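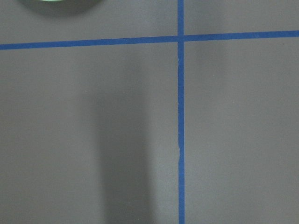 Março, p. 268: marcação da mesa grande com fita azul

Mesa da sala Greco. A grelha antiga estava torta e refiz as linhas de manhã, antes das dez. Quadrados de 29 cm, medidos de eixo a eixo da fita e não de bordo a bordo. Na marcação anterior cada um media à sua maneira e as folhas de registo não batiam certo.

Ordem que segui: primeiro as linhas ao comprido, depois as transversais. Risquei a lápis só nas pontas e estiquei a fita de uma marca à outra, sem pressionar até estar no sítio. Colar aos bocados deu mau resultado da outra vez.

Estado dos cruzamentos: a cruz fica bem definida, com uma fita por cima da outra. Num deles há um fio claro e ondulado junto ao bordo esquerdo da fita vertical, logo abaixo do cruzamento. Pode ser o bordo levantado ou enrugado, ou alguma coisa clara a espreitar por baixo. Mais para baixo o bordo volta a ficar direito. Não mexi. Se for preciso corrigir, cortar com o x-ato e trocar só aquele troço, sem arrancar a tira inteira.

A fita é do rolo que veio da Skemmont. Sobrou pouco, pedir mais. O resto do rolo está na gaveta de cima, junto com a régua de aço.

Pratos

Para as posições uso os pratos redondos, o rosa e o verde-claro. Regra: o prato fica dentro do quadrado, sem pisar a fita. Anota-se a fila a contar do lado da frente, depois a coluna a contar da esquerda. O rosa ficou nas filas da frente, no quadrado logo à esquerda da linha central; o verde foi para a fila do fundo.

Visto da frente, o prato do fundo parece muito mais pequeno e é fácil enganar-se na fila. Convém dar a volta à mesa antes de escrever a posição. Enganei-me duas vezes no caderno e risquei, ver margem.

O papel pardo tem vincos e umas manchas mais claras nos sítios onde foi alisado. Para já não incomoda os pratos. Na próxima troca gostava de o deixar enrolado ao contrário de um dia para o outro.

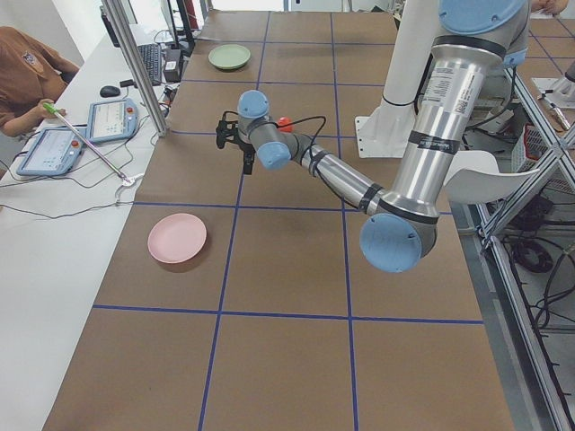
Mareike Vogler: concordo com a contagem a partir da frente, mas falta dizer o que se faz quando o prato fica em cima de uma linha. No caderno da Brutach escrevíamos os dois quadrados com uma barra no meio. Proponho o mesmo, e escrever as letras das colunas num canto da folha de registo, sem pôr nada na mesa.

De acordo com a barra. Quanto às letras, prefiro números, as folhas já impressas têm números.

Por fazer:
- pedir fita
- ver outra vez o bordo ondulado
- passar a regra da barra para a folha de registo
- devolver a régua comprida à Wandville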